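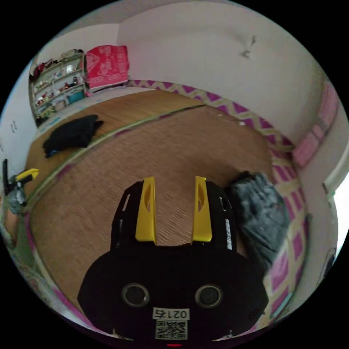
I started keeping notes on laundry robots last April, after a trade show in Alville where a machine from Horov folded bath towels for a small crowd. It did fine with the towels. They were all one size, all white, and they came off the same stack. I have never had a basket of laundry like that.

The question I get from readers is whether a machine can do the laundry yet. My answer is still no, at least not the part I want done, the clothes lying around on the floor. A washer doesn't care what shape a shirt is in. A gripper does. It has to find an edge in a heap, take one layer and leave the next one alone.
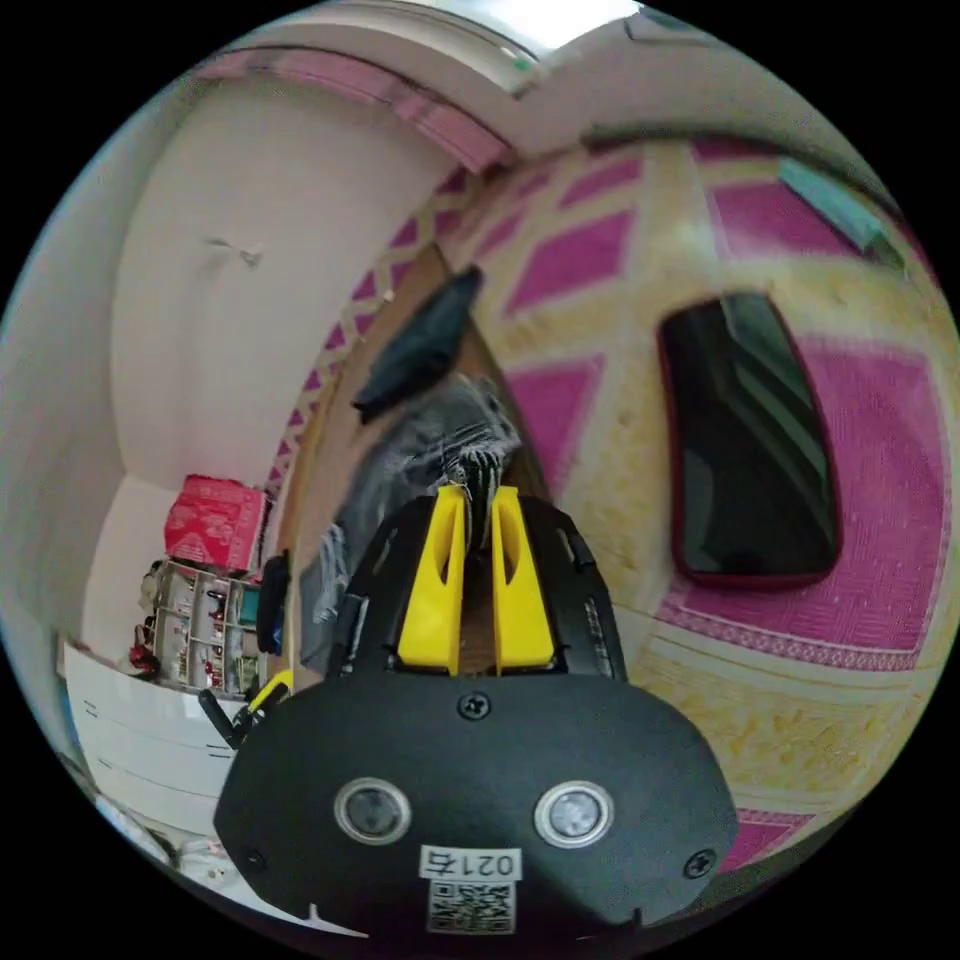
Soft gray cloth between two yellow fingers.

Jeans are easier than I expected. They are stiff and they stay where you put them. Small fuzzy things are harder, and black on black is bad for any camera. And floors have phones on them — I would like a machine to know that before it grabs.

Wyss says its next arm will sort by fabric. I'll go look at it when they bring it to Trorberg. Until then I fold on the bed, 12 minutes a load, with the radio on.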